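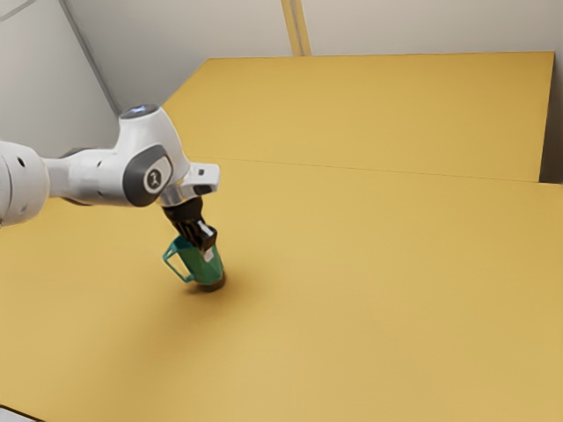 **Ticket:** Hot water never gets properly hot, Fladgate guest house
**Opened by:** Teresa Cunha
**Opened:** Jul 26, 2018
**Cylinder:** Hollenstein, indirect, with immersion heater
**Timer and control box:** Leltix, wall mounted, with the little green screen
**Status:** Solved, with one small job left over (see the end)

## What the trouble is

Hello to whoever picks this up, and thank you in advance. I have tried to put in everything I can think of, so please forgive the length - my late father used to say I could turn a shopping list into a novel.

Fladgate was built in 1906 and the plumbing has been added to by every owner in turn, so there are pipes that go into walls and I couldn't swear to you where they come out. The cylinder itself is much newer. It lives in the airing cupboard on the first floor landing and serves the bathrooms, the kitchen and the small laundry room at the back.

The control box is set to 60 degrees. The box says the water has reached 60 degrees and shows the tick. But when I run the kitchen hot tap for a good long while and hold my jam thermometer under it, I get 46 and it won't go any higher. The nearest bathroom is the same. It is warm enough for a quick shower, but I don't like it for the washing up, and I know stored water is meant to be kept hotter than that for health reasons.

It was fine in the spring. I noticed it first at the beginning of July, when a guest very politely asked whether the hot water was on a ration.

## What I had tried before writing

- Turned the Leltix box off at the wall, waited, and turned it on again. It came back with the clock wrong but otherwise just the same.
- Raised the setting as far as it would go. The box dutifully reported the higher figure and the tap stayed where it was.
- Put a second thermometer under the tap in case the jam one had given up. They agreed with each other.
- Felt the pipe coming out of the top of the cylinder (with a tea towel!). It was very hot indeed, much too hot to keep a hand on, which rather surprised me.
- Checked that nobody had left a tap running.

## First reply from Midis support

Midis look after the heating for us under the yearly cover, and they were very kind on the telephone. Copying their advice here so that it's all in one place.

They said the hot pipe at the top was a most useful thing to have noticed. If the water is leaving the cylinder hot and arriving at the taps lukewarm, then the heater and the control box are very likely doing their jobs, and cold water is getting in somewhere along the way. They gave me these checks to do in order:

1. Find the blending valve, if there is one. It should be on the hot pipe not far from the cylinder, with a cold pipe joining it from the side and a cap on top.
2. Feel the pipe on each side of it, once the tap has been running for a while. Hot before and lukewarm after means the valve is letting in too much cold.
3. If there is no valve, close the small stop taps under each shower in turn and see whether the kitchen gets hotter. A tired shower mixer can let cold water cross over into the hot side.

They also asked me not to alter the valve without a thermometer at the tap, and not to take its cap off if the cap was sealed.

## My findings

I was a bit slow getting to this, what with changing the beds and a delivery of potatoes that came to the wrong door.

There is a blending valve. I had looked at it every time I fetched a towel and had always supposed it was part of the cylinder. It is brass, tucked in behind the shelf where the spare pillows go, and I had to empty the whole cupboard onto the landing before I could get at it properly. The pipe going in was scalding and the pipe coming out was no more than comfortably warm, so I think that is our culprit found.

I then did the shower check as well, even though it was only meant for houses without a valve. Closing them off made no difference at all to the kitchen, so the showers can be let off.

The cap wasn't sealed. Underneath is a small spindle with a plus and a minus marked beside it, and the spindle was stiff. I left it alone and rang Midis again.
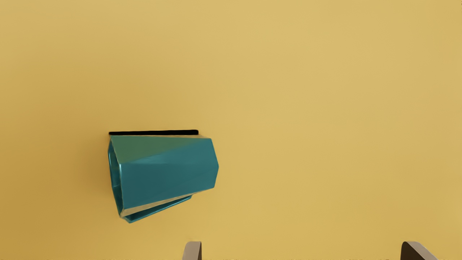

## Second reply and the repair

Midis sent one of their engineers out, and he was with us for 2 hours, including a cup of tea and a very thorough look at the loft tank that I hadn't asked for but was glad of.

He shut off the cold feed and the hot outlet, opened a tap downstairs to let the pressure go, and took the inside of the valve out. It was furred up with limescale and stuck, so it couldn't close off the cold side however hot the cylinder got. We are in a hard water area and he said he sees it a lot in houses like ours. He soaked the strainers and fitted a new cartridge, as the old one was pitted and not worth saving.

After that he set the valve with his own thermometer at the kitchen tap. The bathrooms have their own blending valves under the basins - another thing I had never known - so the main one can safely be set higher without anybody getting scalded. He tested each of those too and left them as they were.

The kitchen tap now reads a good deal hotter than it did, and the grease comes off the roasting tins with no fuss at all. The setting on the Leltix box has gone back to 60, where it ought to be, and I have put the clock right.

## Notes for next time

- The stop tap for the cold feed to the cylinder is behind the lower shelf, on the left, and turns the ordinary way. The one above it is for the loft and should be left alone.
- Please don't pile the pillows up against the valve again. I have moved them to the blanket box.
- The old cartridge is in an envelope in the kitchen drawer, in case anybody needs to match the size.
- Midis would like the strainers cleaned at every yearly visit, and I have asked them to write it on our sheet.

## Still to do

The lagging on the first stretch of hot pipe came away when we cleared the cupboard and needs replacing. I have bought the foam sort and will fit it once I've found the good scissors. Please keep the ticket open until then and I'll add a line when it's done.

With warm thanks,
Teresa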